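Ticket opened 26 April 2006
Product: Flandley heating controller, with Fonum room thermostats
Opened by: Sheyla Yupanqui
Status: open

**Problem as reported**

Okay, so our floor heating has been throwing two different error codes and I can't get it to stay on one long enough to fix it. Usually it's 354. Sometimes, mostly early in the morning, it's 405 instead. The manual says 354 is "low flow" and 405 is "sensor lost," and then it says to call your installer for both. Our installer moved away, so you've got me!

What happens is that zone 2 (the bedroom end of the house) quits heating overnight. Zone 1 is fine, always has been. I hit reset on the controller, the pump starts humming, and everything works great until the next night. I've been resetting it every day and I'm really tired of walking down to the utility closet in my socks.

Setup, in case it matters:

- Flandley controller, the wall-mounted kind with the little green display
- Gomness circulator pump, one for both zones
- Fonum thermostats, one per zone, wired
- floor sensor in zone 2 only
- put in last November by a guy from Bråten, who did nice neat work and left no paperwork at all

**What I tried before writing in**

Bled the air out of both loops. Got a good long hiss out of zone 2 the first time and nothing the second. It ran two nights without a code after that and I told everybody I'd fixed it. Then 354 again.

Swapped the thermostats. I moved the zone 1 Fonum onto zone 2 and the other way around. The code stayed with zone 2, so I figure the thermostats are okay. Put them back where they were.

Checked the system pressure, which looks normal on the gauge, needle right in the middle of the green. Same in the morning as at night.

I also turned the pump up from low to medium. No change, except that it's louder.

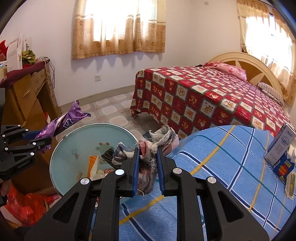

Hedvig Ekström: Thanks for all the detail, Sheyla, that saves us a lot of back and forth. Please put the pump back on low for now. Two separate codes on one zone make me suspect the wiring at the zone valve before anything else, and a pump speed change will only confuse the log. Could you tell me what the controller shows for zone 2 if you hold the menu button down until the display blinks? There should be two lines, one for the valve and one for the floor sensor. Also, does the 405 ever come up while the valve is open, or only when it's closed?

**My reply, same evening**

Pump's back on low. I had no idea about the menu button trick, and neither does the manual! (Page 12 has a drawing of the button and that's it.)

I held it down and got "V2 CLSD" on top and "S2 ---" underneath. Zone 1 says "V1 OPEN" and then nothing on the sensor line, which makes sense, there isn't one. So I turned the zone 2 thermostat way up to make the valve open, waited, and looked again. Now it said "V2 OPEN" and the sensor line had a real temperature on it. Turned the thermostat back down, heard the valve click shut, and the dashes were back.

I did that whole thing three times because I didn't believe it. Same result each time. So to answer your question, the 405 condition only shows up with the valve closed. I don't know why a valve would care about a sensor or the other way around, but there you go.

One more thing — the actuator on top of the zone 2 valve feels a bit wobbly compared to the one on zone 1. It turns a little if I push it with a finger. I didn't want to tighten it without asking. The collar is plastic and I've got a history with plastic collars.

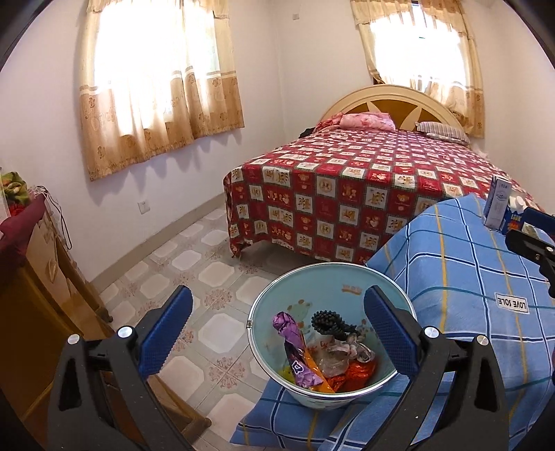

*Metal pail, light blue inside with cartoon figures.*

**Next step from support (by phone, my notes)**

Hedvig called and walked me through the junction box. Power off at the breaker first, then take off the gray cover. Four screws, and one of them was already stripped, so that took a while.

What she had me look for was whether the valve wire and the sensor wire share a terminal. They do! Both commons from zone 2 are jammed into the same screw terminal, and when I tugged on them very gently the sensor one slid right out. It had only been caught by a couple of strands. On zone 1 there's just the one wire in there and it's solid.

Her theory is that when the valve closes, the actuator jogs the cable just enough to lose the sensor, the controller gets confused, and then it doesn't open the valve all the way the next time it calls for heat. That would be your 354. She said it's a theory and to please not hold her to it, haha.

So I trimmed the sensor wire back, twisted it properly, and moved it to the empty terminal next door, the one marked C3. Snugged up the wobbly collar by hand, no pliers. Put the cover back with three screws. Power on, held the menu button, and now I get a temperature with the valve open AND with it closed.

**Still not sure about**

1. The floor sensor temperature seems low to me. Is there a way to check it with a meter? Hedvig mentioned that a reading under 200 ohms would mean it's shorted, but my meter is cheap and the battery light is on, so I haven't tried.
2. Do I need to clear the old codes? The history is full of 354s and it only seems to hold so many.
3. The zone 2 thermostat still thinks it's an hour off from the zone 1 thermostat. I've set it twice. Not urgent, but it means the bedroom comes on an hour late.
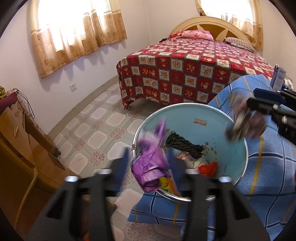
*Bedroom, with the tile floor and the bed.*

**Update, next morning**

No code overnight. Floor was warm when I got up and the display just said "RUN." I'm not telling anybody it's fixed this time. I'll leave the ticket open through the weekend if that's okay with you guys, and I'll pick up a battery for the meter so I can do the ohms thing.

Still need an answer on clearing the history. And if you happen to have a spare screw for the gray cover, I'd take one — Bråten says they only sell them with the whole box.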